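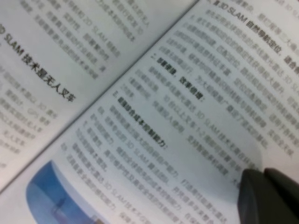 Figure 4. Wrist camera view over the open magazine, with the gripper at the lower right. The printed text is slightly out of focus.

4.3 Missed grasps on thin paper items

The most common fault in the Ketanau trials was a missed grasp on printed matter. The log holds 1000 attempts, and 45 ended with a safety stop after the fingertips pressed into the table. In attempt 1914-K, the arm kept driving down for nearly 5 seconds before the force limit tripped. The numbering carries over from the earlier Inholm series, so it does not match the count given here.

We first suspected the camera mount. Krūmiņa repeated the calibration and found no shift that would explain the error. The next suspect was the cloth.

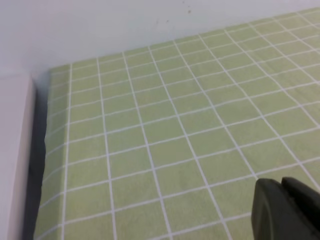

The height estimate assumes a flat plane fitted once at startup. A cloth that ripples or folds near an edge breaks this assumption, and a closed magazine is thin enough that a small height error matters. With boxes and cups the same error went unnoticed – the fingers had plenty of side surface to close on.

A second cause lay in the stop logic. The Koppel controller averages force readings over a window, and the window had been set long to suppress false alarms during fast moves. Slow contact with the table was therefore reported late. Strazds shortened the window for the final part of the descent and left it unchanged elsewhere.

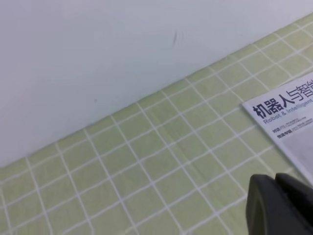

Both changes were tested together, so we cannot say how much each one contributed. Refitting the plane before every attempt also slows the cycle, and operators at Dirnoson asked for it to be optional. We left it on for paper items only. Open pages remain a problem, as the surface rises toward the gutter and a single height value does not describe it. These cases are treated separately in Section 5.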